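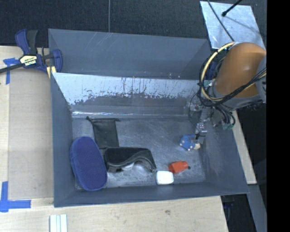
## Notes from the bin, week whatever

I joined the evening robotics class at Grorley because I wanted to be the kind of person who says "end effector" at dinner. I have now said it at dinner. My family asked me to pass the rice.

The class project is bin picking. You put a pile of ordinary stuff in a bin, and the arm takes the stuff out, one thing at a time, and puts it somewhere else. My niece could do this before she could walk, although she never had to file a wiring diagram first.

I'm on a team with Mitali Wickramasinghe and Shahnaz Seneviratne, and we called ourselves Molell, which was a typo on the sign-up sheet that we were too tired to fix. Mitali writes the grasp planner. Shahnaz looks after the arm and decides who is allowed to touch it. I was put in charge of objects, meaning I walk around thrift stores squeezing things.

Picking objects is harder than it sounds. The first set I brought in was all boxes, and the planner loved them, and our instructor looked at my boxes with real sadness and asked if I'd ever seen the inside of a drawer. So now the pile has some personality. There's a flat black drawstring pouch, which has no shape it feels committed to. There's a glossy black curved case that throws back every light in the room. There's a big blue-violet oval thing in dotted fabric that likes to lean on the wall like it's waiting for a bus. The little white box is still in there for morale.

And then there's the small blue one with the beige bit on it, which is where the gripper was headed when I stopped to write this down. I have a soft spot for it. It's small enough that a few millimeters matter, and it teaches you things about your calibration that you did not want to learn.

Some things I've picked up so far, in no order:

- Clamp the bin. If the bin can slide, it will, and every position you saved belongs to a bin that used to be over there. We have a bar clamp on the rear corner now and I've grown very fond of it.
- Put tape on the table. Blue tape is the most advanced technology in the building. When somebody leans on the table (me), you want marks to check against.
- Scuffed bins are worse than new bins. Ours has a sloping wall inside that's been scraped until it's pale and shiny in patches, and the planner keeps finding objects in the shine. Mitali spent an evening teaching it that a reflection is not a product.
- Give the cables room. The big yellow loop up by the arm looks sloppy and I tidied it once, with a zip tie, feeling helpful. Shahnaz cut the zip tie off without saying anything and I think about it a lot.
- Black on black on gray is a bad time.

The end-of-term challenge is in July. Each team gets 600 seconds and a pile it hasn't seen before, and you get points for every item that leaves the bin and lose them for every item that leaves the table. There's a perfect score of 100, which the handout describes as "theoretical." The team to beat is Dewan, who have matching shirts and a spreadsheet. Sarkus are also good but they argue during runs, so we have hopes.

Our log is up to 3132 attempts, counting the ones where the arm closed carefully on nothing and carried it across the table with great ceremony. I used to find those funny. Now I find them sort of moving. It's so gentle with the nothing.

The thing still bugging us is edges. Anything that ends up against the side of the bin is trouble, because the fingers need space on both sides and the wall isn't giving any. Mitali wants to nudge items toward the middle before grasping. Shahnaz thinks nudging is how we'll lose points, and wants to come in at an angle. We've scheduled a trial of both, 3 runs each, same layout, and I'm supposed to reset the pile by hand between runs so it matches. I've made myself a sketch of where everything goes. It isn't a good sketch. The oval looks like a potato.

I also need more objects. If you have something soft, shiny, lopsided or otherwise annoying that you don't want back, leave a comment. Nothing with liquid in it, please. Shahnaz was very clear about that one.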